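Search this site Search

3.2 Steaming and plating 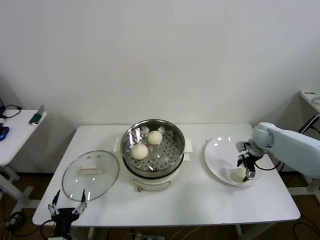
I'd wanted to write about buns for ages, so forgive me if this section runs on a bit! Our question was a small one - does it matter how long a bun sits in the basket once the heat is off? Gerardo Russo ran the first batches in the Prerkevthorpe kitchen in April and I did the rest, mostly on my own, mostly hungry.

We kept the dough the same all the way through (the Piras recipe, 76 g a piece) and gave each bun plenty of space, as they puff up and stick to anything they touch. Lids went flat on the table while we plated. I tried propping mine against the wall at first and it slid off twice, so please don't.

Figure 2. A round steamer with a perforated tray, two buns on the tray and one on the plate.

Buns plated straight away kept their smooth tops in nearly every batch. The ones left under the lid did worse than I'd hoped - drips, mainly, and a wrinkled skin that Gerardo rather liked. We used almost 1000 buns in all, and the scores for each batch are in the next section.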